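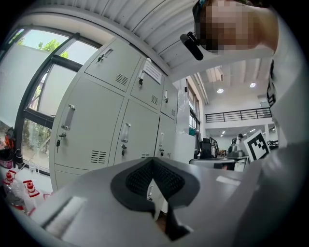 Tanside's rep was asking us to sign by the end of September, with the discount going away after that, and would we please stop calling it a rental because it's a lease and the paperwork is different. Fine. Lease. I wrote LEASE on the whiteboard in big letters and we went back to argueing about money.

So, the equipment post. Promised it months ago. Typing this in between other things so no polish whatsoever.

Short version first for people who only want the short version. We're buying handheld grippers, not arms. Two arms maybe next year. The spreadsheet has 117 rows and I hate most of them.

Longer version.

When the Toledo site asked for a collection setup, the first draft of the budget was all arms. Everybody wants arms. Arms look great on the plan. Then you add the table the arm bolts to, the cell around it, the controller, the spare controller, the power work, the training, somebody on site who can reset it at 7 in the evening. By the bottom of the sheet the arm is the cheap part. Handheld units, you pick up and walk over to the thing you want data on. Lockers, desks, doors, whatever is in the building already. No bolting. No floor plan meeting.

That's the whole case really. The rest is details, and the details ate my month.

Quotes. Three vendors. Tanside, Vemgate, and a small shop I won't mention because they never got back to us on lead time. Vemgate was cheaper per unit and then charged for everything around the unit. Cable, extra. Dock, extra. Second battery, extra. Replacement pads for the fingers, extra, and sold in packs that don't divide by the number of fingers. I made a column called "things that should be in the box" and it was the longest column on the sheet.

Tanside puts the pads in. Also a case. The case is ugly and heavy and I like it a lot.

Pads matter more than I budgeted for, by the way. First draft had a line for pads that was basically a joke. They're a consumable. Put them next to tape and batteries, not next to the hardware, or finance will ask you why you're "replacing equipment" every few weeks. Had that conversation. Did not enjoy it.

Markers. Printed squares, black and white, you stand them up around the space. Cheap to print, so I put down paper and ink and moved on. Wrong. You want them flat and stiff and you want spares in the same size, and whoever prints the second batch will print at "fit to page" unless the file says otherwise in the file name. Ask me how much of an afternoon that took. Line item is now for mounted ones, 40 of them, from a sign shop. Still cheap. Just not free.

Audio. Left it off totally. If your people are narrating while they work they need mics, and mics need straps and clips and little foam things, and the foam things vanish. Separate row. Separate row for foam too, I'm serious.

Storage. Disks, I mean, not shelves. I figured drives from how long a session runs, then doubled it, then somebody asked if we're keeping raw and I doubled it again. If you don't know whether you're keeping raw, stop and find out before you price anything. We did it the other way around. The number moved so much that the first approval had to be thrown out and redone, new signatures and everything.

Then shelves, since I brought it up. Charging and locking up. You need somewhere with a key for every unit when it isn't out, and a rule about keys, and the rule needs to be boring enough that people follow it. Second-hand lockers are fine. Budget for the delivery more than the lockers. Delivery on ours was quoted at 483 dollars and that was with us doing the carrying at this end.

Space. Cenddale is the name of the project so if you see it in later posts that's what it is. Cenddale wants varied rooms, big ones with tall ceilings and small ones with bad light, so I can't just rent one room and be done. Travel line. Parking, in the travel line. Lunch, in the travel line, after some discussion.

People. The biggest number by far and the one everyone skips when they say handhelds are cheap. They are cheap! The hours are not. A gripper in a hand needs a hand. An arm needs one too most of the time but you can pretend it doesn't on a slide. I budgeted 100 hours for the pilot, including setup and including the standing around, and I wouldn't go lower. Standing around is work. Charging, syncing, waiting on a copy to finish, finding out the copy didn't finish.

Things I'd do differently, in no order:

Ask for the loaner before the quote. The loaner told us more in a morning then two weeks of PDFs.
Weigh it. With the cable on. Hold it out in front of you for as long as a take lasts and see how your wrist feels about it.
Get the repair turnaround in writing. "Quick" is not a turnaround.
One currency in the spreadsheet. One.
Don't let anybody merge cells.

On lease vs buy, since that's what started this. We're leasing half and buying half. Leased ones go to Toledo where they'll get knocked around and swapped out, bought ones stay with us. Finance prefers it. I had a nice argument for buying everything and it fell apart once I put the repair row in, so that's that.

Arms go in next year's sheet. I already have a tab for it with nothing on it except the word "floor" and a question mark. Need to ask the building about load before I get excited.

OK I have a call. Someone asked for the template, I'll put it up once I've taken our prices out. If you've leased from Vemgate and the extras were negotiable please leave a comment, I asked twice and got the same PDF both times.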